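Fall classes at the Flosmont Arts Center

Nov 6, 2019

Registration for the second fall session closes at the end of next week. The front desk has paper forms, or you can sign up by phone during office hours. Members get 20 percent off any class that runs four weeks or longer. The discount does not apply to materials fees.

The October session filled up faster than we planned for, and several people were left on the waiting list for beginning watercolor. We have added a second section in the evening. If you were on the list, you should have had a call from the office by now. If you haven't, please get in touch, as a few of the phone numbers we had on file were out of date.

Ink and brush calligraphy is back with Jacinto Orozco, who taught it here two years ago. The class is limited to 18 students and no experience is needed. The first two meetings cover basic strokes and how to hold the brush, and after that people work at their own pace.
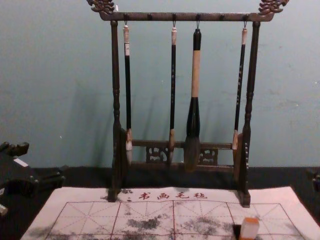

Parking is still a problem on class nights. The Berge Street lot is being repaved and will stay closed until after Thanksgiving. Please use the lot behind the library and walk over. The side door is open until 8:30 - after that you will need to ring the bell. Don't park in front of the Clorkov building, even for a quick drop-off. They have started towing.

The kiln fund has reached $3,000, which covers the down payment. Thank you to everyone who bought bowls at the October sale. We still need to raise money for the wiring, and a gift of $200 or more will put your name on the plaque in the pottery room.

Lost and found: two umbrellas, a child's gray mitten, reading glasses in a red case and a travel mug. Anything left at the end of the month goes to the thrift store.

The next newsletter comes out in January. Send items to the office by the middle of December.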